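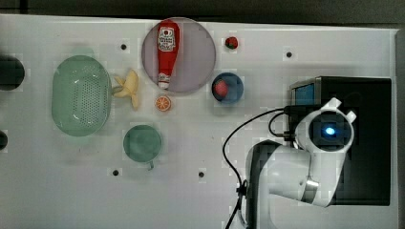 Handout 2: the play kitchen table, with colander, plate and toy food

Setting Up and Putting Away: Sorting Play with a Toy Kitchen
Course notes, February group
Getsemaní Carrillo

Welcome back, everyone, and thank you for the lovely notes many of you sent after our first meeting. I have tried to answer the questions about tidying up in this handout, and I'm afraid I got carried away as usual, so please read it with a cup of something beside you.

We spent our first meeting on free play. Now we move on to sorting, by which I mean any game where a child decides what belongs with what. A toy kitchen is a wonderful place to begin, because children already have opinions about kitchens! They know a banana is for eating and a plate is for putting things on, and they will tell you so at great length if you let them.

Choosing the pieces
You want a mix of containers and things to go in them. A colander is my favorite container of all, being wide and shallow enough that small hands can see what they've put in it. A plate asks for something different, and children treat it differently: food in a colander is usually still being washed, while food on a plate is dinner. Add a banana, a strawberry, and something like a ketchup bottle, which isn't quite food and isn't quite a dish. It starts the best arguments.

Spread everything out before the child sits down. A plain white tabletop is a help with brightly colored toys. If yours is patterned, an old sheet will do nicely.

First round: fruit together
Say very little. "Could the fruit go in the colander?" is plenty. Then wait, and wait longer than feels comfortable (I still find this hard after all these years). If the ketchup goes in too, leave it there and ask about it later. Tomatoes are fruit, as one four-year-old informed me.

Second round: setting a place
Ask for a place to be laid for a visitor. A cup or mug comes in now, and perhaps a slice of orange for the side of the plate. Let the child name the visitor, and ask what the visitor likes.

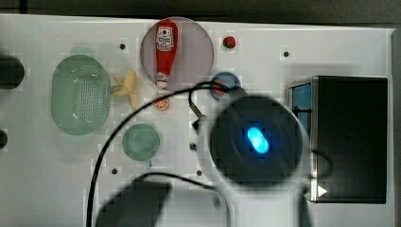
Zinden wrote in to ask whether the pieces should go back to the same spots between rounds, as her group seemed to get muddled when she moved them. My feeling is that it depends on the child. With the youngest ones I do put things back more or less where they were. By the third or fourth visit you can shuffle freely, and most of them enjoy the hunt.

Third round: putting away
Please don't skip this one, even when you're running late. Putting away is sorting too. Have a box ready for the food and another for the dishes, and hand over the decision about where each piece goes. A mug nearly always goes in with the dishes without any fuss. The ketchup may travel back and forth 8 times.

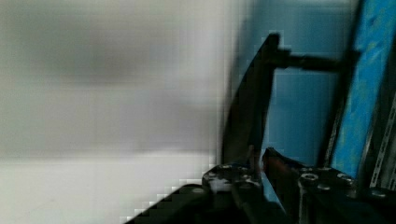

If the boxes get mixed up, let them stay mixed up until the next session and see who notices. I like to write down the child's own words for each group, which are so much better than ours: "wet things," "lunch," "the ones that roll."

For next time
Try all three rounds with one child and bring half a page of notes. Include at least one placement that surprised you, and what the child said about it. Spelling doesn't matter, and neither does neatness. Spare play food is on the shelf by the door if you need to borrow any, but do sign for it.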